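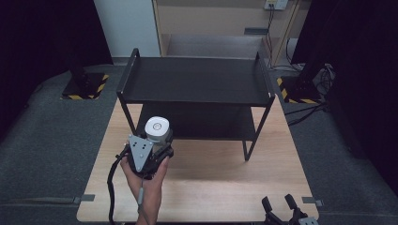

A black two-tier rack on a wooden tabletop.

The first string of prayer beads Fikri Manurung ever restrung came apart again within a week. He had used sewing thread, doubled over, and tied it off with a knot he knew from fishing. The owner brought the beads back in a coffee cup. One was missing.

That was 11 years ago. Manurung now repairs beads from a room above a tea importer in Kamport, and most of what reaches him comes by mail: Buddhist malas, Catholic rosaries, Muslim tasbih and a few strings whose owners aren't sure what they are. In October, his busiest month, he took in 27 strings.

The numbers on them differ. A full mala usually has 108 beads plus a larger one, often called the guru bead, where the string is joined. Wrist malas commonly have 27, a quarter of the full count. A tasbih will often have 99 or 33. Manurung lays each string out and counts it twice before he cuts anything, and he writes the count on the envelope.

"People say the full 108 and I get 106," he says. "Then I have to call them."
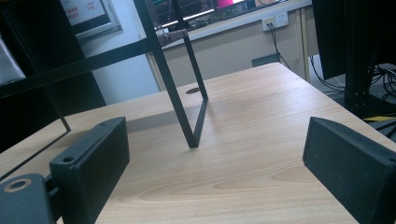

Some customers want the gap filled. Others have been counting on 106 beads for years and would like to keep it that way. He doesn't give advice on this. A few will ask their teacher first, and the string waits in a drawer until they write back.

Wood is the easiest material to work with. Sandalwood loses much of its scent over time, and customers often ask him to bring it back with oil. He won't, as too much oil darkens the wood and gets into the cord. Bodhi seed takes on a deeper color from handling, so a new seed beside old ones stands out. Stone is hard on string. The edges of a drilled hole can be sharp, and lapis and quartz will saw through cotton in a year or two of daily use. For those he smooths the holes by hand with a tapered file and switches to braided nylon.

Knots between the beads are a matter of taste. They keep the rest in place if the cord breaks, but they make the string longer and slower to move through the fingers. A knotted mala takes him an evening.

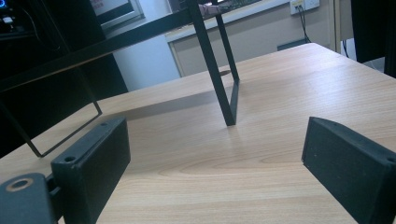 Old cord goes back to the owner in a paper fold. Manurung started doing this after a woman from Gudeta asked what had become of hers, which her grandmother had tied. He had thrown it out.

He charges by the string, with stone costing a little more than wood. The wait at present is roughly 12 weeks.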